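About Kotum

Kotum makes paper cups, lids and food containers for coffee shops, bakeries, school cafeterias and caterers. We started with one forming machine in a rented unit behind a print shop, selling plain white cups to three diners on the same street. We now run two lines under one roof and ship to 159 regular customers.

Most of our customers are small. A typical order is a few cases a month, often in two or three sizes, and it has to arrive before the morning rush. Large suppliers tend to ask for a pallet at a time. Our minimum is one case, and it has stayed that way since we opened.

What we make

Our cups come in hot and cold versions, from a four-ounce tasting cup up to a large soup size. The board is bought in on reels, printed, cut into blanks and then formed and sealed in our own building. We keep plain colors in stock all year. Printed cups are made to order, with a minimum run of 3,000 per design.

The rim gets more of our attention than any other part. A rim that is rolled too loosely will not hold a lid, and one that is rolled too tight can split at the seam. We pull samples from each run and check them by hand with the lid that will be sold with them.
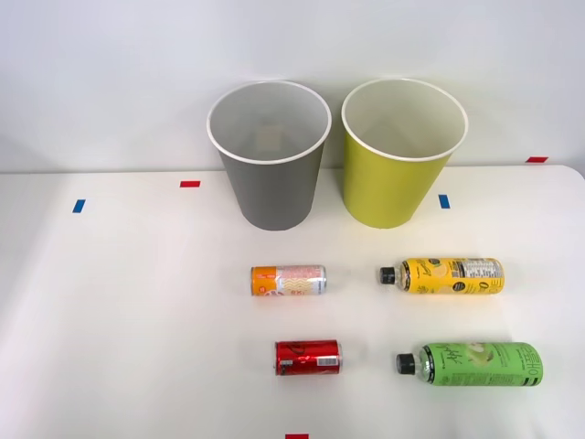 The Rodance range

Rodance is our line of muted colors, added after several cafes asked for something other than white or brown. It uses the same board and the same lids as our standard cups, so shops can switch over without changing what they keep behind the counter. The colors are reviewed each April. We drop the slow sellers and give customers 40 days' notice before we do.

Where we work

Our plant is at the north end of Grīnberga, next to the old rail depot. The front office opens at 8 a.m. and the loading dock closes at 4 p.m. Customers who live nearby can pick up orders from the side door – please ring first so the order is ready.

Deliveries outside the area are handled by Vustilix, a regional carrier we have used for most of our history. Orders placed by noon normally leave the next working day.

Waste and offcuts

Cutting round shapes out of flat board leaves a lot of scrap. Clean offcuts are baled and sold back to a paper mill. Misprinted cups that are otherwise sound go to local schools and garden clubs, mostly for seedlings and paint. Schools can ask to be put on the list through the front office. Boxes hold 175 cups of mixed sizes and there is no charge, but they must be picked up.

Samples

New customers can ask for a sample pack with one cup and lid in each size. Tell us what you serve and how hot it is, and we will include the wall thickness we think will suit.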